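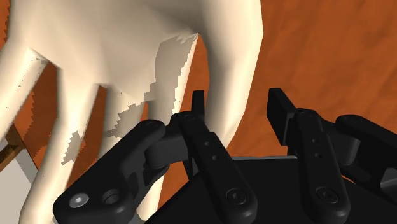
Casa Narner, em Skakville

Vou já avisando que sou suspeita para falar, porque a Narner é a minha menina dos olhos. Comprei a casa quase em ruínas, passei dois invernos a discutir com canalizadores e agora alugo-a inteirinha a grupos que querem fugir da cidade sem ter de dormir em sacos-cama. Se andam à procura de um sítio para uns anos redondos, uma despedida de solteira calma (ou menos calma, os vizinhos ficam a 400 metros!) ou só um fim de semana comprido com os primos todos, continuem a ler.

São 5 quartos, todos com casa de banho própria, e acreditem que isto evita muita zanga ao domicílio. O meu preferido é o do sótão: tem uma banheira debaixo da janela e o sol da manhã bate mesmo lá. O do rés-do-chão não tem degraus e costumo guardá-lo para os avós. As camas são de casal, mas duas separam-se, é só dizerem quando reservam.

A cozinha é grande e tem tudo, até a máquina de massa que a Morenike Ogbonna me convenceu a comprar. Se ninguém quiser cozinhar, a Morenike vai lá a casa fazer o jantar. O borrego dela é uma coisa séria, e também faz menus vegetarianos se lhe disserem com uns dias de antecedência. Paga-se à parte, diretamente a ela.

Lá fora há piscina aquecida de abril a outubro, a umas 33 libras extra por noite nos meses mais frescos (o gás está como está), e uma sauna a lenha que funciona o ano inteiro. Em fevereiro, sair da sauna para aquele ar gelado é uma maravilha, juro! As massagens são com a Radwa El Idrissi, que traz a marquesa e monta tudo na salinha azul. Marquem cedo, porque ela só faz tardes.

Coisas práticas, antes que me esqueça:

Entrada a partir das 16h, saída até às 11h
Estadia mínima de 2 noites
Cães bem-vindos, mas não nos quartos de cima
Lençóis, toalhas e lenha incluídos
Internet boa na sala, fraquinha no sótão
Estacionamento no pátio, cuidado com o portão que fecha sozinho

Para ir a pé há o Ruvis, o pub da aldeia, com lareira e umas tartes enormes. A mercearia Bhardwaj vende pão fresco até esgotar, e esgota depressa, por isso mandem o mais madrugador.

Para reservar, escrevam pelo formulário com as datas e quantos são. Quem responde sou eu ou o Vivek Dhillon, que trata das chaves e sabe acender a sauna melhor do que eu.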